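Home & Living > Kitchen & Dining > Tea, coffee and serving

Tea rings and white bloom on an old serving tray — can it be saved?

Posted 13/12/2021
11 replies hidden by filter
Share (2)

Britta Tiedemann

Hi all, long-time reader, hardly ever post. I've got a big brown serving tray that belonged to my aunt and I've managed to wreck it, or I think I have. It has a sort of woven pattern under a shiny finish and it lived on top of her sideboard for as long as I can remember, with the good cups on it and a doily nobody was allowed to move. She brought it out from Europe in one of those enormous trunks and there's a paper label on the back that says Vukadinović, which may be the maker or may be the shop, I've had no luck looking it up.

Anyway! I had the neighbours round for a cuppa and left a hot teapot sitting on it while we went out to look at the lemon tree, and when I came back in there was a milky white ring the exact size of the pot. There were already a few darker rings from years of use, and those never bothered me, but the white one is right in the middle and my eye goes straight to it every time I walk past.

So far I've tried:

a damp cloth (did nothing)
a bit of dish soap on the damp cloth (also did nothing)
mayonnaise, because my mother swore by it, left on for an hour. The kitchen smelled like a sandwich shop and the ring might be a tiny bit fainter, or I might be kidding myself

I don't want to sand it. I had a look at a tub of Torard polish at the hardware store but the label says "sealed timber only" and I'm not sure if that's what I've got. It feels smooth, like there's a lacquer over the top, but there's a spot near one handle where that's worn away and it's dull and a bit thirsty looking.

It doesn't need to look new. I just want to use it at Christmas without putting a plate over the ring. My whole family is coming this year, including the cousins from Ballarat, and one of them is bound to say "isn't that Auntie's tray" before she's got her coat off.

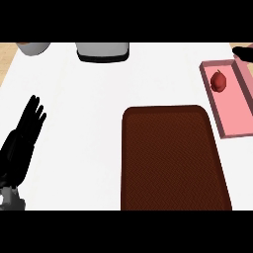

I should also say I'm on a budget, so sending it off to a restorer is out. I rang one place in town and the fellow quoted me a figure that made me laugh out loud, poor bloke. He was nice about it and said these things are usually veneer on a thin base, and that the worst I could do was let water get in underneath. Which of course made me think about all that dish soap. It hasn't lifted anywhere that I can feel, touch wood.

Has anyone fixed one of these at home? And once it's fixed, what do you put on it so it doesn't happen again the next time I get distracted by a lemon tree?

Thanks in advance, and sorry for the essay.

Comments (2)

Edin Hoxha
Member since 2000

G'day Britta. I've done over 2000 of these — all right, I haven't, it only feels like it. My wife collects trays the way other people collect fridge magnets and I'm the one who gets handed them with a sad face.

A white ring is good news. White generally means moisture caught in the finish, so the damage is sitting in the clear coat and hasn't got down to the wood. Dark rings are the other kind, they've gone right through, and I'd leave those alone. You said they don't bother you anyway.

First thing, wipe off every trace of the mayo. A cloth with a drop of white spirit will do it, and try it somewhere hidden first, like the underside of the rim. Then let the tray sit for a day or two somewhere airy, out of the sun. I've had a faint ring disappear by itself doing nothing more than that, and I took full credit for it.

If it's still there, get a hair dryer on the lowest setting and keep it moving, a good hand's width away. Go for a minute, stop, feel the surface. It should be warm like a plate from the cupboard above the stove, no hotter. You may see the white start to shrink in from the outside. Give it a few goes with a rest in between. Please don't use the iron-and-tea-towel trick on this one. It works a treat on a solid table but if yours is thin veneer the glue underneath can let go, and then you've got a bubble and a ring.

Last resort is a very mild abrasive. I use plain white toothpaste (not the gel) on a soft cloth, rubbing with the pattern, and I stop the moment I see a change. With a woven pattern you'll have to go in short strokes because the direction keeps switching on you. Tedious, but put the cricket on.

For the worn patch near the handle, don't polish straight over it. A thin coat of shellac dabbed on with a bit of folded cotton will seal it, then another thin one once the first is dry. It won't match perfectly. Under a hand it won't matter.

When you're happy with it all, a paste wax. I've been using Stonum in the clear since my last tin of the old stuff ran out, and it buffs up nicely with not much effort. One thin coat, leave it until it goes hazy, then elbow grease. I redo ours every April because that's when the heating goes on and I remember.

And get a trivet! Wax will shrug off a drip but it's no help against a hot pot. A cork one lives on our tray full time now, colour of a biscuit, ugly as anything.

Good luck with the cousins.

Helpful? Yes (11) No

teapot_jan

i just put a ukeo mat on mine, you can get them cut to shape, covers the lot. never bothered fixing the mark. mine is only from the op shop though so not sentimental

the mayo thing does work but you have to leave it overnight, an hour is not long enough. my sister did it on a piano. might have been butter now i think of it

Britta Tiedemann

Thank you both! Edin, I did the wipe-down and left it in the spare room, then went at it with the hair dryer (two rounds so far, sitting on the floor like a teenager getting ready for a dance). The ring has broken up on one side and the other side is much paler. I'm going to leave it till tomorrow before I have another go, as I was starting to get impatient and that's how I end up in trouble.

Haven't dared touch the handle spot yet. Do I need to clean it with anything before the shellac, or just dust it? And is there a kind of shellac you can buy already mixed — the hardware store had flakes in a bag and I'd have no clue what to do with those.

Jan, butter on a piano!! I need to hear the rest of that.

Edin Hoxha

Just a wipe with metho on a barely damp rag and let it dry off. Keep it on the bare spot only, as metho will soften old shellac if that's what the original finish is. They do sell it pre-mixed in small bottles, usually near the stains. Ask for the pale one or you'll get something the colour of marmalade. Check the date on the lid too, because old stock stays tacky and you'll be picking fluff out of it at New Year.

Tagged: serving trays, heat marks, veneer, wood care

We use cookies to remember your settings and keep you signed in. By continuing to browse you agree to our cookie policy. Accept | Manage preferences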